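Bin Picking Lab, handout 2 (J. Lightfoot)
Wrist view, one board, start of the approach
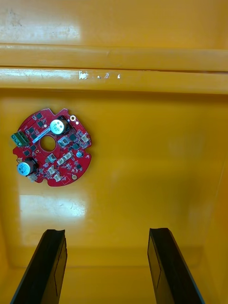
Fig. 1. Red board flat in the yellow bin, fingers at the bottom edge.

- Grip by the rim. Keep off the two tall caps and the white conectors
- Outline is notched, so check where the pads land before closing
- Glare on the floor fools the threshold, mask it first
- 60 tries per team, log every miss. Drops count as misses
- Stuck? ask Ginette Melnyk, not after 4 pm

Logs due before the Tullano visit, dont email them

Recent handouts
Wrist camera calibration
Carrier sheet: finger pads
Wikitz log template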